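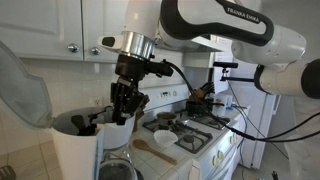

Harb Hot Drinks Log

Version 1.3, released Apr 21, 2022

What this is

A set of tables recording hot drinks made in shared kitchens at four workplaces on the Bolitz estate. Each row is one drink. The log was kept to find out how much coffee, tea and milk small offices get through, and how much is thrown away at the end of the day. It has 2,639 rows in the main table.

Files

drinks.csv: the main table, one row per drink
kitchens.csv: one row per kitchen, with the type of coffee maker, kettle size and opening hours
waste.csv: daily amounts poured down the sink, measured in millilitres
codes.txt: short codes used in the other files
changes.txt: list of changes since version 1.0

All files are UTF-8 with commas between columns. The first line holds the column names. Empty cells mean the person filling in the sheet left the box blank. A zero is a real zero.

Columns in drinks.csv

drink_id: a whole number, not reused after a row is deleted
kitchen: A, B, C or D
date: year, month, day
time: to the nearest five minutes
type: filter coffee, instant coffee, black tea, green tea, herbal tea, chocolate, other
volume_ml: size of the cup or mug
milk_ml: milk added, measured with the small jug supplied
sugar: level teaspoons
batch: for filter coffee only, the number of the pot it was poured from
note: free text, lightly edited

How the entries were made

Paper sheets were pinned up beside the kettle in each kitchen. People filled in a line when they made a drink. The sheets were collected weekly and typed up twice, and the two versions were compared. Where they differed we went back to the paper.

Mugs were not all the same size. Each kitchen had a card showing the common ones with their volumes, and people wrote down the closest match. The commonest mug held 300 ml, so that value appears far more often than any other.

Filter coffee was harder to record than tea. A pot is made once and poured many times, and the coffee left at the bottom goes cold. We gave every pot a batch number and asked whoever emptied it to write down what was left. Leftovers are in waste.csv, not in drinks.csv. To work out the waste from one pot, join the two files on kitchen, date and batch.

Known problems

Kitchen C has no entries for the first part of January. The sheets were put out late.

110 rows have no volume. We have not filled them in. Earlier versions used the average for the kitchen, and this made kitchen B look tidier than it was.

Morning drinks are better recorded than afternoon ones. Compare times of day with care.

"Other" covers hot squash, soup in a mug and plain hot water. The note column usually says which.

Waste from kettles was not measured at all.

Privacy

No names, desk numbers or job titles were collected. Notes that mentioned a colleague have been removed or shortened.

Suitable uses

Teaching simple statistics, planning supplies for a small office, and practice at joining tables. The log is too small, and too local, to say anything about national habits. It should not be used to judge individual workplaces.

Related data

The Soltutico water log covers the same four kitchens and uses the same kitchen letters. Its times are to the nearest hour, so rows cannot be matched one to one.

Licence

Free to use, copy and change, including for paid work. Please credit the Harb Hot Drinks Log and give the version number.

Corrections

Send the drink_id, the column and the value you think is right. Corrections go into the next version and are listed in changes.txt.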